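Pumis Hand-Held Demos: README

Hi, and thanks for downloading Pumis! This is a set of household demonstrations recorded with hand-held grippers. A person does the chore with the grippers in their own hands, and the recordings are used to train a two-armed robot to do the same kind of chore. We've had a great time putting it together and we hope you get something out of it.

What's in the release

The release has 2,000 demonstrations across 3 task groups: cloths (pick up, carry, wipe, fold), small items (sort, put away) and tidying up around furniture. Cloths are by far the biggest group, mainly so we could try out the Bedeo folding policy, and they're the part we're most excited about. Fabric never lands the same way twice!

Each demonstration has its own folder with the head video, the gripper poses, the jaw opening over time and a short text label. The labels are plain English, written by whoever did the demo, so expect "wipe the round table" in one folder and "clean table top" in the next. We left them alone on purpose - if your model needs fixed wording, there is a mapping file called labels_merged.csv in the top folder. 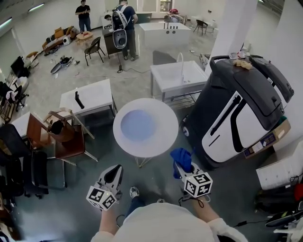

Gripper tracking is the bit we get the most mail about. Poses come from the printed markers, and we solve for each hand on its own, so one hand can drop out while the other keeps going. Every gripper wears a white cube with black square markers on it, so turning your wrist will usually bring another face into view. Cloth demos are still the hardest on the tracker, and a blue rag hanging from the right jaws is a good case to test your own code on: try following the cloth and the cube separately before you put them together. If a pose is missing for more than 5 frames in a row we mark the gap in the "valid" column and don't fill it in.

Rooms

We recorded in two places, Wainwright and Stedano. Both are shared spaces with plenty of furniture, and people walk through while demos are going on. We kept those recordings. If you want a quieter subset, use the "people" flag in the index file (it's set per demo, not per frame).

Getting started

Unpack everything into one folder, then run check_index.py. It takes a minute or two and prints a list of anything missing. After that, open view_demo.py with a folder name and you'll get the video with the gripper poses drawn on top. Start with the sample pack of 300 demos if you're short on disk space.

Known problems

- Left and right are swapped in a few of the earliest Stedano folders. The index file has the corrected sides, so trust that over the folder names.
- Jaw opening is scaled from 0 (closed) to 1 (open). Thin cloth reads as very nearly closed.
- Text labels in the January batch may have trailing spaces.

Found something else? Please open an issue with the folder name and frame number. Pull requests for the viewer are very welcome too - it could really use a pause button.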